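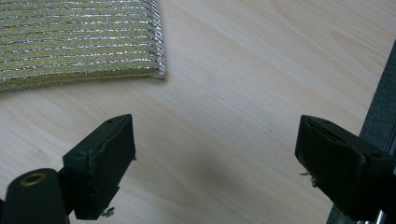
Notícias > Robótica > Boas práticas

Tempo de leitura: 2 min

Saiu a nova versão do guia da Cladeno para pinças manuais, e eu li tudinho — 29 páginas, com café do lado! A parte que mais me pegou foi a dos tecidos: a cada 15 dobras, parar e olhar as almofadas dos dedos, tirar fiapos e anotar o desgaste. A Lucienne Charpentier, que coordenou o texto, me contou que a regra passa a valer em maio para quem entrega gravações à Trevorance.

Comentários

Mohandas Joseph: E quem troca a almofada, o operador?

Vasanthi Kurian: Aqui já fazemos isso, só que a cada 20 minutos a gente esquece de anotar, rs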